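Foro Vecinos y Comunidades > Residuos y reciclaje
Tema: Bolsas compostables que se rompen al segundo día

marga_tercero
Mensajes: 141

Buenas. En mi comunidad empezamos en mayo con el contenedor marrón y desde entonces uso bolsas compostables para la orgánica. Compro las Fulletti de 10 litros, que son las que tienen en la tienda de abajo. El primer día van bien, el segundo ya sudan y al tercero se abren por el culo en mitad de la escalera. ¿A alguien más le pasa? ¿Hay alguna marca que aguante o me resigno a bajar todos los días?

Tengo el cubo debajo del fregadero, con tapa. Somos dos en casa y tiramos sobre todo peladuras y café.

pacorro_58

El problema es la tapa. Con tapa no respira, se condensa el agua y la bolsa se ablanda, que para eso es compostable. Pon un cubo aireado, de los que tienen rejilla por los lados. Yo uso uno de Etomov desde hace un par de años y la bolsa me dura cuatro días en invierno y tres en verano.

marga_tercero

Gracias. ¿Y no huele?

pacorro_58

Menos que con tapa hermética. Lo que huele es lo que se pudre sin aire. Pescado y carne, eso sí, lo bajo el mismo día.

lindero

No estoy de acuerdo con Paco. Tuve un cubo aireado todo un verano y me llené la cocina de mosquitas de la fruta. Volví al cubo cerrado y pongo en el fondo una hoja de periódico doblada en cuatro. Absorbe el líquido y la bolsa llega entera al contenedor. El papel va también al marrón, así que no hay que separar nada.

pacorro_58

Las mosquitas vienen en la fruta, no las trae el cubo.

lindero

Vendrán en la fruta, pero con rejilla entran y salen cuando quieren.

Miroslava Hubáček

Hola a todos. Yo dejé las bolsas hace tiempo. Tiro la orgánica directamente en un cubo pequeño de metal, sin nada, y lo enjuago cuando lo vacío. El contenedor de mi calle lo permite, pero sé que en otros municipios obligan a echarla en bolsa cerrada, así que conviene mirar la ordenanza. Para el resto sigo con bolsa de plástico normal, de las blancas finas, con el borde vuelto por fuera del cubo. Si no se vuelve bien el borde, se cae dentro con el primer envoltorio que pese un poco.
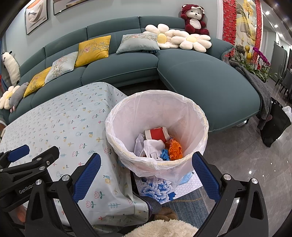
¿Se puede tirar la bolsa compostable al contenedor amarillo cuando se rompe y está vacía? Al marrón, aunque esté vacía y rota; en la planta de envases el material compostable estorba y acaba en el rechazo.

Otra cosa, Marga: las de 10 litros suelen ser más finas que las grandes. Yo probaría con una talla más y la llenaría solo hasta la mitad. Se ata mejor y no tira tanto de las costuras.

marga_tercero

Pues eso no lo había pensado. En mi pueblo piden bolsa, lo he mirado. El artículo no dice nada de la marca ni del tamaño, solo que sea compostable certificada.

tio_Ginés
Mensajes: 426

Cuidado con la palabra "biodegradable" a secas. En el bazar de mi calle venden unas verdes con una hojita dibujada que no llevan ningún certificado. Tiene que poner la norma EN 13432 en la bolsa o en el rollo. Si no la pone, es plástico pintado de verde.

lindero

Eso sí, en eso estamos todos de acuerdo.

tio_Ginés

Y otra: caducan. Un rollo que lleve más de un año en el armario, sobre todo si está al lado del horno o de la caldera, se rompe nada más abrirlo. Igual Marga tiene un rollo viejo. Las tiendas pequeñas las tienen en el estante hasta que se venden.

marga_tercero

Acabo de mirar y no trae fecha por ningún lado. El rollo lo tengo justo encima del calentador...

tio_Ginés

Pues ahí tienes la mitad de la avería.

rosalia.mdv

Yo vengo a llevar la contraria. Llevamos con el marrón desde el principio y en mi bloque la mitad de la gente sigue tirando la orgánica al resto. Tanto hablar de la bolsa y luego bajas y te encuentras el marrón con botellas dentro. Me parece perder el tiempo. El camión de los martes recoge los dos seguidos y para mí que va todo al mismo sitio.

pacorro_58

Lo del camión es un bulo viejo. Hay camiones con dos compartimentos, y otras veces pasan dos camiones iguales con media hora de diferencia. Pregunta en el ayuntamiento, que suelen organizar visitas a la planta.

rosalia.mdv

He preguntado y me mandaron un folleto. Muy bonito el folleto.

Miroslava Hubáček

Rosalía, lo de las botellas es verdad. En nuestra escalera mejoró cuando pusieron la tapa con llave. Los que no quieren separar ya no se molestan en abrirla y el contenido va bastante más limpio. No es perfecto.

rosalia.mdv

En la mía la llave se perdió la primera semana y la dejaron abierta con un alambre.

marga_tercero

Bueno, resumo lo que voy a hacer: cambiar el rollo de sitio, comprar una talla más y probar lo del periódico -- si con eso no aguanta, miro el cubo aireado. ¿El Etomov lo venden en ferretería o hay que pedirlo?

pacorro_58

Yo lo compré en la ferretería, pero el asa es floja, te aviso. Mi cuñada tiene el Ridgeway, que es parecido y con el asa mejor sujeta -- también cuesta más. La bolsa de 10 le queda justa, así que con la talla grande irías mejor.

lindero

Si al final compras el aireado, pon un vasito con vinagre al lado. Ya me contarás.

marga_tercero

Actualizo. Con el rollo nuevo y el periódico, tres días sin roturas. El vinagre no me ha hecho falta de momento. Lo que no consigo es que el café no chorree al volcar el filtro.

tio_Ginés

Déjalo escurrir en el fregadero un rato antes. Los posos de la italiana, igual.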